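Draft rules for the shoebox packing task, comments please

stijn_b
Posted in: Work Cells > Good Practice

I'm writing a one-page rule sheet for the shoe packing cell at Grerdale. The task is a pair of shoes into a shoebox, lid closed. We've had three people setting it up three different ways and the results can't be compared. Draft so far:

Box open, long side toward the operator, lid standing up at the back. Box empty before the start, no tissue. Shoes start outside the box, toe toward it.
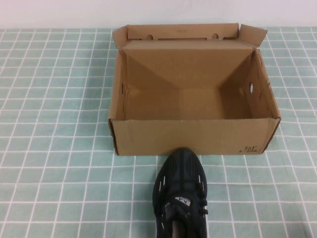 I would also like a rule on box wear. Right now a box stays in use until a corner splits. I was thinking of swapping it after 20 cycles whether it looks fine or not.

k_drokitz
20 is too low. We ran 500 packs at Drokitz and went through 13 boxes, and nothing went wrong that I'd blame on cardboard. Swap on condition. Write down what counts as bad: split corner, torn lid tab, floor that won't lie flat.

anatole.p
Disagree. "Condition" means whatever the person on shift thinks it means. A soft crease at the lid hinge changes how the flap stands, and you won't catch it by eye. A fixed number is easy to check in the log.

My other point is speed. Your sheet says nothing about how fast the arm may move close to the box.

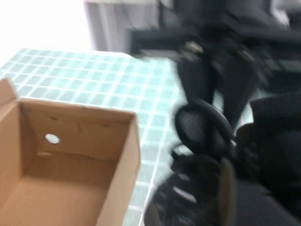
We use two limits, a normal one for travel and a slow one for anything within a hand's width of the cardboard. The slow one also applies on the way out. People forget the way out.

k_drokitz
Agreed on speed. On the box I'd accept both, a number and a condition list, whichever comes first. But make it about 50, not 20.

bkroger
Whatever you choose, put the box number in the log. We had 2000 entries at Fislow and no way to tell which box any of them used.

stijn_b
OK, both it is. I'll keep 20 for November and raise it if the logs look clean. Revised list:

1. Box number written in the log before the first cycle.

2. Slow limit near the cardboard, approach and exit.

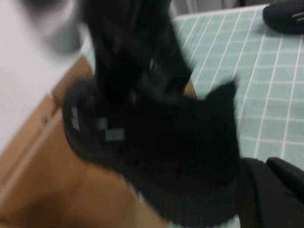
3. Hands off the table while the arm is enabled. Straighten the box only after a stop.

4. Swap the box at 20 cycles or on any listed damage.

anatole.p
Move 3 to the top. Otherwise fine with me.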